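How a Two-Armed Robot Gets Ready for Work

A robot with two arms needs looking after, just as a bicycle or a piano does. Screws work loose. Cables rub. Joints that once pointed the right way drift a tiny bit off. This page follows the care of one machine, a two-armed robot called Trotero, which is kept in a workshop in Climthorpe. Trotero picks up small things, turns them over and puts them down somewhere else.

What is in an arm?

An arm is built from stiff parts called links. Your upper arm is a link, and so is your forearm. Where two links meet there is a joint. Your elbow is a joint that bends, and your neck is a joint that twists. Robot arms use both sorts.

Inside each of Trotero's joints are three main things:

A motor, which does the turning.
A set of gears, which makes the turning slower and stronger.
An encoder, which measures how far the joint has turned.

The encoder matters a great deal. A robot has no feeling in its elbow. If the encoder reports 30 degrees, the computer believes it, even when the real angle is different. Most of the setup work on Trotero is done to make sure that the number from the encoder and the real angle of the joint agree.

Step one: power off, then look

The first job is done with the motors switched off. The technician checks every cable from one end to the other. A cable that crosses a joint must have enough slack to let the joint bend all the way. Too little slack and the cable pulls tight. Too much and it can catch on something as the arm moves.

Next come the screws. Each one that holds a motor in place is tested with a torque wrench. This is a tool that shows how hard a screw is being turned. A screw that is too loose lets the motor wobble. A screw that is too tight can strip its thread, and then the part has to be replaced. Many of the screws have a cross-shaped slot called a Phillips, so a Phillips bit of the right size goes on the wrench. A bit that is too small will chew up the slot.

Step two: finding zero

Every joint has a starting position called zero. All other angles are measured from it, in the same way that a ruler is measured from its end. To find zero, the joint is moved until a mark on one link lines up with a mark on the next. The computer then saves the encoder's reading and calls that spot zero.

Some joints are turned by motor. Others are easier to place by hand with the motor relaxed. A relaxed arm is not held up by anything inside it, so a person has to support it. An arm let go at the wrong moment will drop. Two arms are often handled together, one in each hand, so that they can be compared. 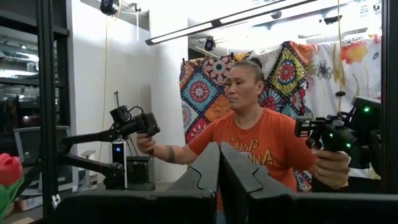

One hand on each arm. Small green lights glow on the arm at the right.

Once zero is saved, it has to be tested. The computer sends the arm to a known place, such as a small metal pin fixed to the bench. If the tip of the gripper meets the pin, the zeros are good. If it misses to one side, at least one joint has been set wrong. A small error near the shoulder makes a large miss at the gripper, so the shoulder is checked first.

Step three: the gripper

A gripper is the robot's hand. Trotero's has two fingers that slide together and apart. The computer thinks of the opening as a number from 0 to 100, where 0 is fully closed and 100 is fully open. The technician closes the fingers, saves that position, opens them, and saves that one too. After this the fingers are wiped clean. Dust and grease make them slippery, and a slippery gripper drops things.

Step four: the warm-up

Grease inside the gears is thick when it is cold. Before any exact work, Trotero runs a program named Fidia. It moves each joint slowly back and forth for 20 minutes. During the warm-up the technician listens. A steady hum is normal. Clicking can mean a worn gear tooth, and scraping can mean that a cable or cover is touching something it should not.

Everyone stays outside the arms' reach while Fidia is running. The stop button is kept where a person can hit it without leaning over the machine.

Step five: write it down

The results go into a logbook. Entry 171, made in January, reads: "Left elbow zero reset. Cable clip replaced. Pin test passed." If the left elbow drifts again, the next person can turn back to that entry and see what was done.

Words to know

Encoder: a sensor that measures how far a joint has turned.
Gripper: the part of a robot that holds things.
Joint: the place where two links meet and can move.
Link: a stiff part of a robot arm.
Torque: turning force.
Zero: the position from which a joint's angle is measured.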